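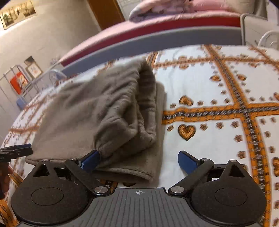 Zarden open day, Gonedstead

2 min read

Got there late, parking was a mess, missed the welcome talk. Straight to the demo rooms then.

Zarden's pitch is a kit: hand-held gripper tool, camera on it, two blue rubber finger pads, software to turn your recordings into something an arm can learn from. You squeeze, it grabs. Wing-sze Tai ran the session I sat in on and got everyone folding blankets within 5 minutes. Fleece is harder than it looks – the pads want to pinch two layers when you need one. My first 6 tries were junk. She deletes those on the spot, no fuss.

Liked: the weight, the pads, swapping a pad takes one screwdriver. Didn't like: my wrist after around 124 grabs, and the manual, wich is thin. Cable strain relief looks flimsy too. Asked about it, was told a new one shipped in October. Didn't see it.

Ho from Oresier was there asking about rental. They do 2 plans, monthly or per project, prices on request (of course). Support is by email only for now.

Would I buy? Rent first. Want to try it on towels and fitted sheets before I sign anyting. Coffee was good.

3 comments · 11 shares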